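Setting Up Your Sticker Keyboard

Welcome to Jaleo! We're so pleased you're adding our sticker keyboard to your phone, and we promise this part goes quickly (put the kettle on if you like, you may well be done before it boils).

1. Open your phone's settings, tap Keyboards, and then tap Add New Keyboard.
2. Choose Jaleo from the list. If you can't find it, restart the phone and look again.
3. Turn on Full Access if you'd like your favorites to follow you to your other devices.
4. Open any chat, hold down the globe key, and slide up to Jaleo.

Note: The first download brings in 300 stickers, and the other packs, 2,000 stickers in all, arrive as you tap on them. Wi-Fi is kinder to your data plan!

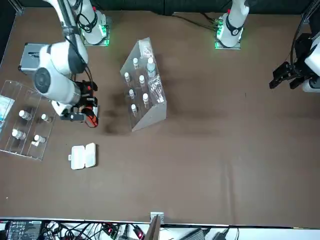 Figure 4. Two robot arms over a brown tabletop.

Making a sticker from your own photo

1. Tap the plus sign and pick a photo from your library.
2. Trace loosely around the part you want to keep. You don't need a steady hand, as Jaleo tidies up the line for you.
3. Add a word or two so you can search for it later, then tap Save.

Caution: Deleting the app also deletes any stickers you've made, so please back them up first under Settings, My Stickers, Export. You can keep up to 100 of your own at a time, and once you reach that number you'll need to remove one before saving another.

If the globe key doesn't show up, go back to step 1 and check that Jaleo is still on your list of keyboards.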